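Plunari School Funding Model - District License

Product overview

Plunari is a budgeting and formula modeling package for public school districts. It calculates state aid, local share and per-pupil spending under the formula in force, then recalculates all three under any change the user enters. The District License covers one central finance office and every school that reports to it.

The current release is January 2018. It replaces the April release, which can still open its own files but no longer receives formula tables.

What it calculates

Base funding is computed from the enrollment count, with separate weights for students in special education, English learners and students from low-income households. Each weight can be set by grade band. Local wealth is entered as assessed property value, taxable income or a blend of the two.

The adequacy module compares the result with a target amount per pupil and reports the gap by school and by cost category. Inflation can be applied to the target, to actual funding or to both. Users should check this setting before comparing years - a target left in old dollars will make the gap look smaller than it is.
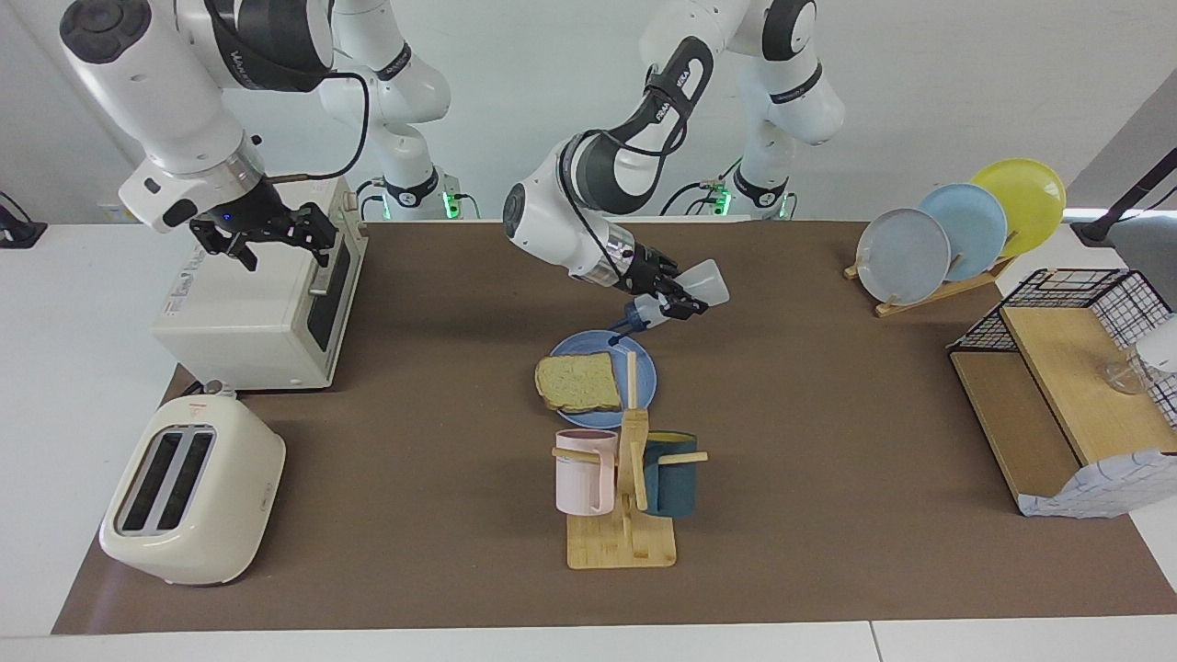

Right and left arms at the white table, with toaster oven and spray bottle.

Program costing

Career and technical programs are costed apart from the base. Equipment is entered at purchase price with a service life, and the yearly charge is carried to the school where the equipment is installed. Shared equipment can be split between schools by enrollment or by scheduled hours. Grant-funded items are flagged so that they don't raise the base in later years.

Staff costs come from the salary schedule. Vacant positions are budgeted at the step the district chooses, and the default is step 2. 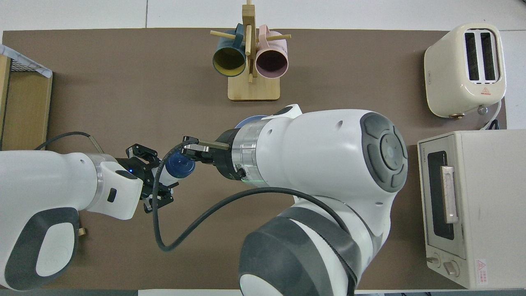
Benefits are calculated after salaries and can follow the employee or the position. Districts that pay pension costs directly should turn on the pension line, as it is off when the software is first installed. Retiree health costs are held in a separate table and are left out of per-pupil figures unless the user adds them.

Limits and file formats

Schools per district: 300
Saved scenarios per budget year: 40
Standard reports: 29
Import: CSV, fixed-width text
Export: CSV, PDF

Enrollment files must contain one row per student or one row per school and grade. Mixed files are rejected, with the first bad row listed in the import log. 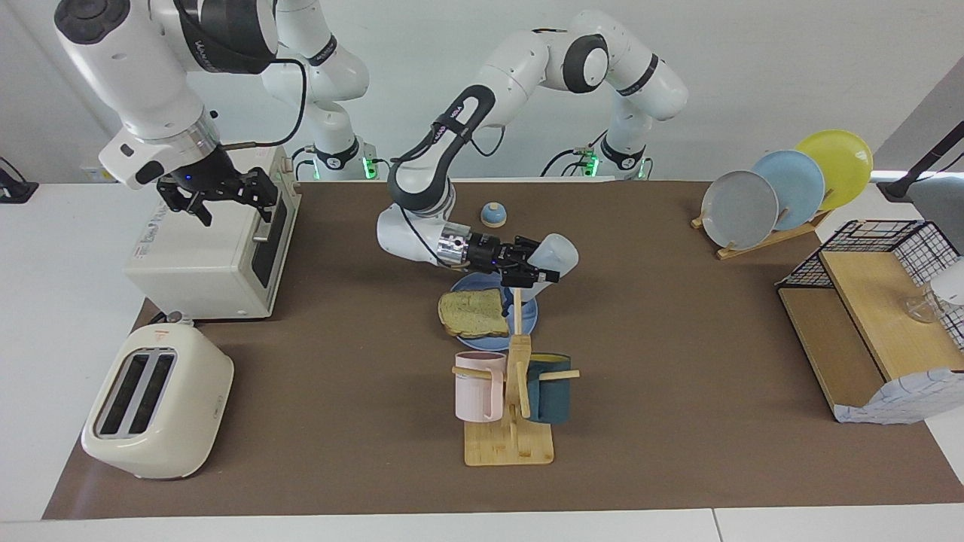 Two-arm workspace with brown mat. Open gripper over the toaster oven.

Setup and support

Installation includes loading of prior-year budgets and a reconciliation against the district's adopted budget. Differences are listed by fund and object code. Temdale and Uva account code layouts are supported directly; other layouts need a mapping file, for which a blank template is supplied.

Formula tables are maintained by Ya-wen Hsiao. Questions on licensing and renewal go to Flora Niven at Kwok, the publisher of Plunari. Quotes are issued in writing and are based on the number of schools - enrollment does not affect the price.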